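Orville hand gripper: your questions about the slipping jaw fault

What's the problem?
On some grippers the jaws creep open by themselves when you lift soft things like blankets and towels. We had 17 reports between January and the start of autumn, and thank you to everyone who sent one in, they were brilliant!

Is it dangerous?
The worst we've heard of is a dropped blanket. Please don't lift anything breakable or heavy until yours has been checked, and keep fingers out of the linkage arms while you test it.

Did you find the cause?
Yes, and we're really pleased about it! A pin in the linkage wears faster than it should. Our Hinenport workshop opened and closed one set of jaws 1,551 times before the creep showed up, then got it again on a second set.

Which ones are affected?
Any gripper with a serial number below 520. If yours came from the Riihimäki batch it already has the new pin.

How do I check mine?
Close the jaws on a folded towel, hold it over a bed and wait five minutes. If the towel moves at all, stop using the gripper and write to us. 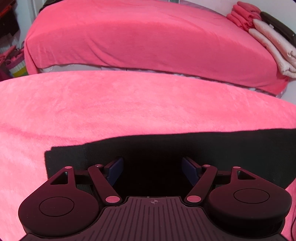
Gripper over a pink fleece blanket, jaws open.

Can I fit the new pin myself?
You can, if you're happy with small parts (it's a lovely little job). Bevico stocks the kit, or post the gripper to Hinenport and we'll do it free.

Do I need to recalibrate afterwards?
Yes, once, with the jaws empty.

Page last updated 3 November 2018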